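Search this blog

Search... Go

Looking after the two-arm cell: cables, fingertips and a storybook

Posted in: Workshop notes

In April I took over the care of our two-arm cell at Vanholm from Aníbal Simões, who moved to the other building. He left me a notebook with 30 pages, half of them in Portuguese, and a drawer of spare fingertips. I am writing down what I learned in my first weeks. English is my third language, so please excuse me if some sentence is going the long way.

The cell is small. Two arms stand on one aluminum rail at the front of the table, and there are walls with flowered wallpaper on the other three sides. Each arm has its own electronics board at the bottom, under the rail. The cables are purple, and I have come to know them very well.

The task we are setting up at the moment is handling a children's book. The arms must reach it, touch it at a corner, and later pick it up together. A book is a difficult thing for two grippers. It is flat, and the cover can be shiny, so the wrist camera sometimes sees a lamp where it should see an edge. When I check the wrist view, I look first for both fingertips, then for the border of the book between them. If one fingertip is missing from the view, I do not continue. I go back and look at the camera mount.

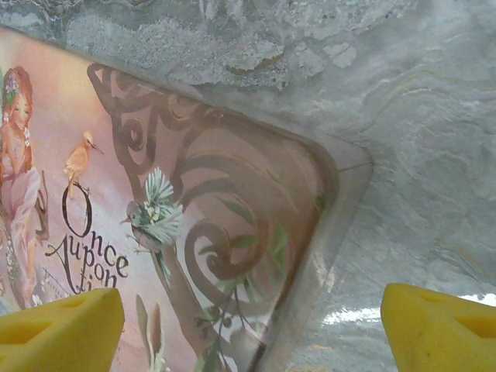

Fingertips first

The yellow fingertips are soft, and they have small triangular recesses on the face. They are the part which I replace most often. Aníbal wrote in the notebook "change at 300 cycles," and beside it, in another pen, "or when ugly." I follow the second rule more than the first.

My way of changing them is this. I put the arm in its rest position and switch off the motor power. I pull the old tip straight, without turning it, and I clean the place where it was sitting with a dry cloth. Then I push the new one until it stops. After that I close the gripper very slowly and look at the gap from the front. The two tips must meet on the full face. If they meet only at the top, one of them is not pushed in enough. In my first week I thought the gripper was bent, and I lost a whole afternoon with this. It was only the tip.

I always change both tips of one gripper together. A new tip and an old tip do not press the same, and the book moves to the side.

The cables

Now to the purple cables. Each one goes from the base along the arm to the wrist, and it must have a loop that is big enough for the elbow to open fully. Too short and it pulls on the connector at the wrist. Too long and it hangs into the work, and on my second day the loop of the right arm took a pencil from the table and carried it away.

I measured the one I was making new: 650 mm between the 2 ties on the upper part of the arm. I don't say this is correct for every arm. It is correct for ours, with the elbow where we use it. I move the arm by hand through the whole range before I close the ties, and again after.

Kidus Negash, who is working with the cell in the evenings, prefers to leave the ties a bit open so the cable can slide. I tried it and I don't like it, but I must admit his arm had less trouble with the connector than mine.

Checking the meeting point

When tips and cables are finished, I bring the two grippers toward each other above the middle of the table. I do this at the slowest speed, with my hand on the stop button. They should come to the same height and point at each other. If one is lower, I repeat the zero position of the shoulder first, and only after this the elbow. 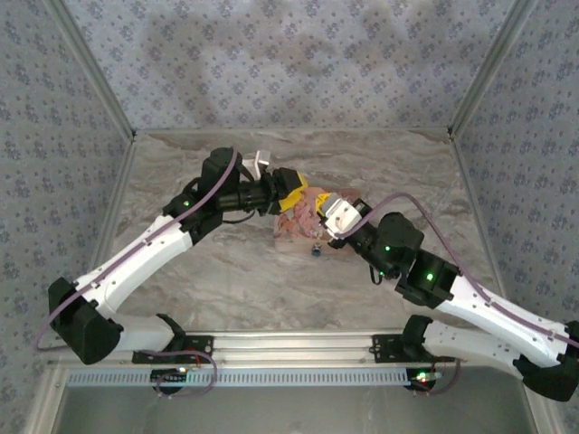 I repeat the shoulder first for a simple reason. A small error there becomes a big one at the fingers, and if you correct it at the elbow you will have the right height in one place and the wrong height everywhere else. I did exactly this mistake and had to do the full procedure again the next morning. The program on the Dridadar controller keeps the old zero values, which saved me from typing them a third time.

I also look at the small green lights on the joints before I move anything. On our cell green means that the motor is answering. It does not mean that the motor is in the right position, and I have written this in large letters on the first page of my own notebook.

Then the book again. I put it near the center, a little turned, as it will be in the real runs. One gripper goes to the lower left corner and the other waits at the upper right. I keep the waiting gripper higher than I think is necessary.
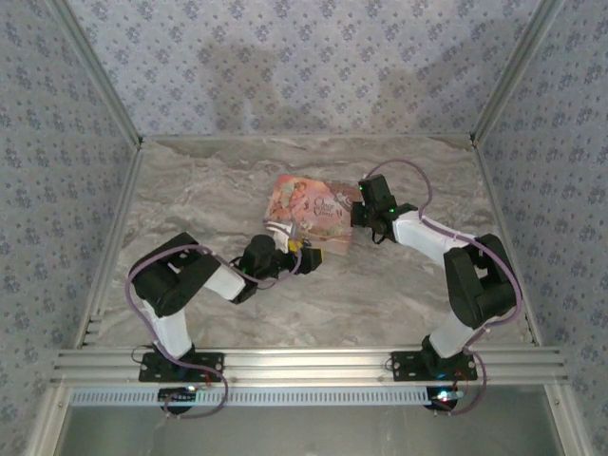

Corner check with the storybook, left gripper at the book and right gripper above.

For the screws on the mounting plates I use the short Gruber key from the drawer, because the long one hits the cable channel. I check them before each longer session. The left plate was loose once, only a quarter turn, and I could see it in the corner check before I could feel it with my hand.

What I still don't have is a good way to keep the marble-pattern surface clean without leaving stripes. Dust goes to the fingertips and then they slip on the cover. If somebody reading from Troltasdale remembers which cloth we were using there, please write me in the comments.

Next time I want to write about the wrist camera mount and its very small screws. I have ordered new ones, and they are not here yet.

Share 2 | Comments 0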